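Unit 4: Rainwater Collection for Small Schools
Course notes, Community Engineering Projects
Revised March 24, 2019

Read this before the site planning session. The figures come from the Naltville school, where the second-year group put in a roof collection system last October.

Estimating supply

Start with the roof. Measure its footprint on the ground, not along the slope. One millimeter of rain on one square meter gives one liter before losses. Multiply by a runoff coefficient, which for sheet metal we set at 0.8. Thatch is lower and usually too dirty to use for drinking water.

At Naltville the school has 30 pupils and one tank of 2,400 liters. Jonalyn Lumanlan's group planned on 2,000 liters of usable water, leaving the rest for sediment at the bottom and air space at the top.

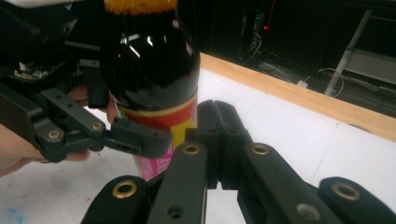 Demand is harder to pin down. Ask the teachers what the water will be used for and write the answers down separately: drinking, hand washing, cleaning. The first draft for Naltville left out cleaning altogether, and the tank size had to be worked out again.

First flush

The first rain after a dry spell carries dust, leaves and bird droppings. A diverter pipe holds this water back from the tank. Size it from the roof area, and fit a drain at the bottom that someone can open by hand. Check that the person who will open it can reach it — the one at Naltville was mounted too high and had to be moved.

Handover

Leave a one-page maintenance sheet with the school. Rónán Daly's version is in the unit folder. It covers gutters, screens, the diverter and the tap.

For next time

Work out the monthly supply for your own site and bring the rainfall table you used. Reading: Scanlon, chapter 3, up to the section on pumps.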